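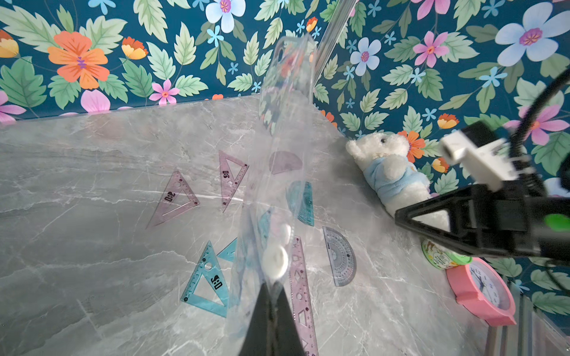
La bolsa con cierre, sujeta por la pinza, y las reglas todavía en la mesa.

Enseñar con la mano, o casi

Llevo 15 días teleoperando y ya tengo opinión. Mala, a ratos. Guardar escuadras y transportadores en una bolsa de plástico: una tontería, lo hace cualquier crío. Con mando a distancia, un suplicio. La bolsa se arruga, se dobla por arriba, refleja todo. Y la regla larga, plana contra el mármol, a ver quién la levanta.

En Stilto defienden el mando. Más limpio, dicen, mas cómodo. Yo no lo veo. Cuando llevas el brazo con tu propia mano notas el peso, el roce, el momento en que el plástico cede. Con el mando adivinas – y el robot aprende a adivinar contigo.

Que sí, que cansa. 40 demostraciones a mano y te duele el hombro. Pero prefiero 40 buenas a las 1.045 de las que presume Trallholm, llenas de titubeos y correciones a medias. Los titubeos tambien se aprenden. ¿Quién los borra luego?

Otra cosa: dejad de ordenar la mesa antes de grabar. Un escritorio de verdad tiene peluche, despertador, trastos. Que el robot trabaje ahí o que no trabaje.

Sigo otro día, con más calma.

26 mar 2020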